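Betreff: Re: [pova-nutzer] Planer meldet Startkollision über der Montageplatte

Hallo zusammen,

am Donnerstag, 20. Februar 2025, wurde auf dieser Liste geschrieben:

> Wir haben die Morthorpe-Szene mit Pova neu aufgesetzt. Sobald der
> Greifer tief über der Platte zwischen den Schienen steht, bricht der
> Planer mit "Startzustand in Kollision" ab. Weiter oben plant er
> normal. Der Sicherheitsabstand steht auf 14 mm. Hat jemand die
> gleiche Konstellation und kann sagen, ob es am Abstand oder an der
> Geometrie liegt?

Bei uns liegt es an der Geometrie. Beim Import fasst Pova die Platte samt Schienen und Mittelteil zu einer einzigen konvexen Hülle zusammen. Der Kanal ist damit für den Planer zu, obwohl er im Rendering offen ist. Den Abstand zu verkleinern verschiebt das Problem nur um ein paar Millimeter.

Zwei Ansichten aus unserer Simulation, beide mit dem Greifer über der Platte: 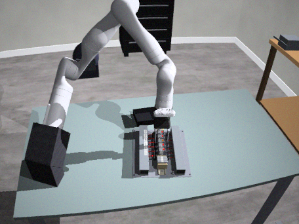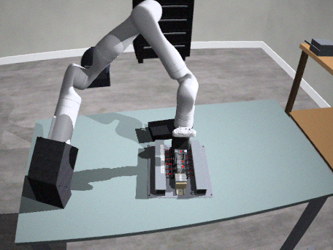 Lesezeit: 2 Minuten

In beiden Stellungen kam bei uns dieselbe Meldung. Geändert haben wir Folgendes:

1. Schienen und Mittelteil als eigene Kollisionskörper exportiert, die Grundplatte als einfachen Quader.
2. Für das Mittelteil die konvexe Zerlegung eingeschaltet, höchstens 125 Teilkörper. Mit der Voreinstellung blieb der Kanal geschlossen.
3. Den Sicherheitsabstand pro Körperpaar gesetzt: Greifer gegen Schienen 2 mm, alles andere weiter 14 mm.

Danach haben wir 1.000 Anfragen mit zufälligen Startstellungen über der Platte gerechnet. Die Startkollisionen sind weg. Die Planung dauert mit den zusätzlichen Körpern allerdings fast doppelt so lange, was uns offline nicht stört. Für den geregelten Betrieb mit Dunstan würde ich die Zahl der Teilkörper noch einmal senken.

Offen ist die Tischkante. Sie ist vorn gewölbt, in der Kollisionsszene aber ein Rechteck. Falls jemand aus dem Pardale-Projekt ein passendes Netz hat, bitte an die Liste. Unsere Konfiguration kann ich im April ins Repository stellen, vorher nur auf Anfrage.

Grüße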